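The Guest Room

The house on Tavares Street had a guest room the way some people have a gym membership. It existed, it cost money, and every few weeks one of us said we should really use it.

No guest had slept there since the December my sister-in-law came down with something on her second night and stayed for nine. After that the room began to fill. First it was the winter coats, on the bed only until the closet rod could be fixed. Then a rug. Then a lamp from Gisasau that arrived in 46 pieces with instructions for a different lamp. By spring you had to turn sideways to reach the window, and by summer we had stopped wanting anything from the window.

My husband called it the annex. I called it a number of things.

The message came on October 6, 2022, while I was eating cereal over the sink. His mother was coming. She had found a fare on the Vurlow line for 57 dollars, nonrefundable, and would be with us in 2 days, and we were not to go to any trouble.

"She says not to go to any trouble," my husband said.

"I read it."

"So that's good."

I looked at him for a while. He has been her son all his life and still takes her at her word.

We started after dinner. There is a method for these things; I had read about it in a magazine at the dentist's. You make a pile to keep and a pile to give away, and you hold each object and ask yourself a question about it. The first object was a bread machine. My husband held it and asked himself the question, and the answer was that he might get into bread.

"You don't eat bread," I said.

"Because we don't have a bread machine."

"You're holding one."

He put it on the keep pile. The rug went on the keep pile. The coats went on the keep pile, except one neither of us recognized, which I tried on and liked, so it went on the keep pile too. At ten o'clock the keep pile was the same size as the room, and the giveaway pile was a single ski pole.

I made tea. We sat on the floor of the hallway with our backs against the wall and drank it, and he told me about the time his mother had driven 444 miles to bring him a set of towels at college. She hadn't called ahead. She'd hung them up, looked in his refrigerator, said nothing, and driven home. He had thought it was a nice visit. He was telling it as a story about towels.

"What did she say about the refrigerator?"

"Nothing. I just told you."

"Oh, honey," I said.

After the tea we were less careful. The bread machine went out to the car, and so did the rug, folded in thirds like a bad taco. I carried coats. He carried the pieces of the lamp in a pillowcase, and on the stairs he sounded like a knight falling off something. We dragged the mattress halves back into line — we had bought the bed from a hotel in Grornmont that was closing, and it has always wanted to drift apart in the middle — and I got the fitted sheet on at the third try, lying across it on my stomach to hold down one corner while he begged the other one to stay. 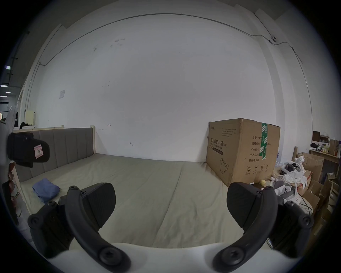
By midnight it was the bed that gave me hope. It was a grown-up bed, with a grey headboard and a sheet pulled nearly flat, and I stood in the doorway and admired it as though I had given birth to it. I could even overlook the big brown carton against the wall, the one that says N95 and Medical protective mask on the front and had planted itself partly on the sheet like a relative who isn't leaving. According to the side of it, the quantity was 2400. His mother would be staying for a week.

"We could put a cloth over it," my husband said. "Like a nightstand."

"It's taller than a nightstand."

"A tall cloth."

I told him to move it. He put his arms around it and his cheek against it and went very still, and I understood that he was asking himself the question.

"It stays until morning," he said.

I picked up the little bundle of blue by the edge of the bed, assuming it was his. He said it was mine. We each made a good case. In the end it went into the dresser, in the drawer that sticks, so that whoever it belongs to will have to want it.

The headsets took longer. I had no objection to them as objects, only to his plan, which was to leave one out in case his mother got bored. I pictured her in it, swatting at the air beside the flattened boxes, in her good cardigan. Then I pictured it some more.

"Leave one out," I said.

She came in on the afternoon train with one small suitcase and a bag of oranges. She kissed us both. She walked down the hall ahead of me without being shown the way, opened the door, and stood there with her hand on the knob, looking at the bed and the wall and the floor.

I waited. My husband was beaming.

"Well," she said, and went to look in the refrigerator.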